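moving out of a rental after six years, a thread, because I have learned things and my back hurts

1/ first thing. read your lease BEFORE you give notice. mine said 60 days. I had in my head 30. I don't know where I got 30. everybody says 30

2/ so that was a month of rent on two places. fun. did not budget for it

3/ the new place is in Billcombe, smaller, way cheaper, a train that mostly shows up. not complaining. ok complaining a little, the closet is a joke

4/ START WITH THE CLOSET YOU'RE AFRAID OF. I started with books because books are easy and then it was four days out and I still had the hall closet and I sat on the floor and ate crackers

5/ things in the hall closet: three broken umbrellas, a fondue set, a bag of other bags, one ski. I don't ski

6/ boxes. liquor store boxes are free and they're strong and the right size for books. go in the morning. ask nicely. don't be me and show up at 5pm when they've already flattened everything

7/ do not put books in a big box. I know you know this. I knew it too

8/ I ended up with 41 boxes for a one bedroom. I know it's 41 cause I numbered them, which I recommend, and wrote what was in each one in my phone, which I ALSO recommend, and then at box 29 I got tired and just wrote "stuff"

9/ guess which boxes have everything I need this week

10/ movers. got three quotes. the cheapest one wanted cash up front and had no address. no thanks. the middle one was called Drodden, two guys and a truck, came on time, wrapped the couch without me asking. would use again

11/ they charge by the hour and the clock starts when they leave THEIR lot, so ask where the lot is. mine was clear across town. again, it's in the paperwork. everything is in the paperwork. I'm a person who doesn't read paperwork and I'm paying for it in installments

12/ tip in cash, have it ready in an envelope before they come. I was digging in a coat pocket at the end like a raccoon

13/ OK the deposit. this is the part people keep asking me about so here goes

14/ find your move-in checklist. the one you signed the first day. I found mine folded up in the oven manual. it had the scratch on the bedroom door ON IT. that scratch was there before me and I'd been feeling guilty about it for six years

15/ if you never got a checklist, email and ask for one. in writing. everything in writing. a phone call didn't happen

16/ ask for a walkthrough before you move out, a couple weeks ahead if they'll do it. where I am they have to offer one, check your state. mine took ten minutes and I got a list. short list! blinds, oven, patch the nail holes, kitchen

17/ nail holes. the little tub of spackle, an old gift card to smooth it, wait, sand, done. do NOT touch up the paint unless you have the exact paint. I had a can of "the white" from the basement. it was not the white. now there was a square

18/ had to paint the whole wall after that. so

19/ oven. everyone has a trick. baking soda paste overnight, wipe, repeat. twice. it works fine, it's just boring. put on a long podcast. racks go in the bathtub with a towel under them so you don't scratch the tub and make yourself a whole new problem

20/ blinds: I bought new ones. one slat was bent and replacing a slat is apparently impossible for a human being. cheap set from Vevia, same width, fifteen minutes with a screwdriver. keep the reciept

21/ fridge, pull it out if you can. I'm not going to talk about it

22/ tops of door frames, inside of the medicine cabinet, the light switch plates, the track the shower door runs in. an old toothbrush for that last one. they do look

23/ quick math on hiring cleaners vs doing it. quote was 146 and I said no I'll do it myself, I'm thrifty. then I spent a whole weekend and bought a pile of supplies. next time I'm paying the 146. I'd pay it right now to have that weekend back

24/ BUT if you do hire out, get an invoice with the address and the unit on it. that's your proof

25/ utilities!!! call for the shutoff to be the day AFTER you hand in the keys. a friend of mine did the day before and cleaned her bathroom by phone flashlight

26/ mail forwarding, do it two weeks early. it doesn't catch everything. packages don't care what you told the post office. go change your address on every shopping site you've ever used, yes that one too

27/ internet equipment has to go BACK. get a receipt for that too. there is a fee if you don't and it is not a small one

28/ on giving stuff away. I listed a bookshelf for free and got over 100 messages in one evening. one hundred. most of them said "is this available" and then vanished. put a price on it, even five bucks. people show up for five bucks

29/ the thrift store won't take a mattress. neither will the curb, in my town, without a sticker. stickers are from city hall. city hall closes at 4

30/ pack a first night bag like you're going on a trip. sheets, charger, toothbrush, a towel, one pan, coffee thing, TOILET PAPER. a box cutter that isn't inside a taped box. ask me how I opened the first box (house key)

31/ keys: hand them over in person if you can, or take a picture of them on the counter, and write down how many. mailbox key counts. I almost drove off with the laundry room one

32/ forwarding address in writing, same day. they can't mail the check to nowhere, and in some places the clock on the deposit doesn't even start til you do it

33/ management company here is Cattaneo and I'll say they've been ok. slow to answer but ok. no word on the deposit yet, they've got til the end of April. will report back

34/ what I'd do over: notice on time, closet first, pay for cleaning, don't trust basement paint. that's it, that's the whole thread really, could've been one post

35/ oh and measure the couch. and the door. and the STAIRS. it went in but there was a moment

36/ gotta go find the box with the forks in it, I think it's under "stuff"
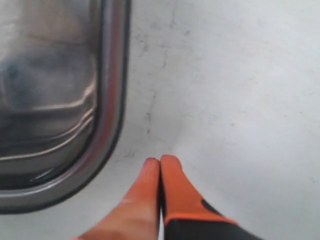 sink corner and a bit of counter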